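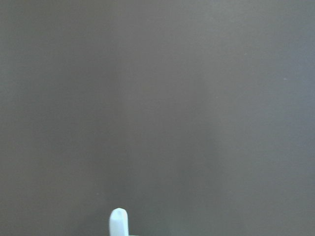
Matte Flächen in Graubraun: so bleiben sie schön

Ich liebe matte Oberflächen! Kein Spiegeln, kein Glänzen, und dieser Ton irgendwo zwischen Taupe und Oliv passt einfach zu allem. Seit September haben wir in der Küche eine Arbeitsplatte in so einer Farbe, 155 cm lang, und ich wische sie inzwischen richtig gern ab (mein Mann lacht schon).

Erst trocken, dann feucht

Krümel und Staub immer zuerst mit einem weichen, trockenen Tuch abnehmen. Danach kommt ein gut ausgewrungenes Tuch mit lauwarmem Wasser und einem Tropfen Spülmittel dran. Mehr Spülmittel macht nur Schlieren, und die sieht man auf Matt leider sofort!

In langen Bahnen wischen

Von links nach rechts, ohne Kreise, und das Tuch nach jeder Bahn wenden. Den Trick habe ich von Oanh Tăng aus dem Nähkurs und er ist Gold wert. Zum Schluss trocken nachreiben, am besten mit einem alten Geschirrtuch aus Baumwolle.

Fettige Fingerabdrücke

Einen Schuss Essig auf 25 Teile Wasser, kurz auflegen, abwischen, mit klarem Wasser nachgehen. Bitte nicht auf Naturstein, der verträgt keine Säure! Auch Scheuermilch und die raue Schwammseite bleiben im Schrank, davon gibt es blanke Stellen, die nie wieder matt werden.

Gegen das Licht schauen

Hell wirkende Bereiche sind oft bloß der Lichtschein vom Fenster. Also einmal in die Hocke gehen und flach über die Platte gucken, dann seht ihr, wo noch etwas klebt. Bei mir ist das fast immer neben der Kaffeemaschine. Für alles zusammen brauche ich keine 20 Minuten, inklusive Abräumen und Wiederhinstellen.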